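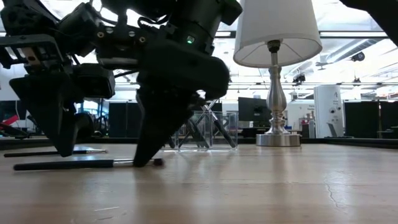
Gripper at the brush on the tabletop, clear organizer and lamp behind.

Jarnside Chore Trials
Minutes, March 5, 2020

Chair: Vilhjálmur Hviid
Apologies: none

1. Minutes of the last meeting
Approved with one correction. The towel folding figures were for Ranis only and should not have been listed as combined.

2. Tidying task, brushes
Results so far cover 500 attempts at putting a brush away in the organizer. 352 were completed without help. In 29 the brush was dropped outside the table area. The rest were stopped by the operator, mostly with the brush held too close to the bristle end to go into a compartment. Thin handles lying flat remain the hardest pickup. A person does the same job in a couple of seconds and the arm is nowhere near that.

3. Lamp
Xue team asked whether the lamp should stay on the table during trials. Agreed that it stays. A home or a shop counter will have things in the way.

4. Shelf restocking
Rudo reported 235 boxes placed on the low shelf. Facing the labels forward still has to be done by hand. The shop that asked for a quote will be told it is not ready for unattended use.

5. Public statement
Long discussion. Mr. Hviid does not want the word "housework" in the summary while only single tasks have been tested. Wording to be changed to "selected tidying tasks."

6. Actions
Ranis to rerun brush pickup with thicker handles.
Rudo to write to the shop.
Mr. Hviid to redraft the summary.

Next full review in September.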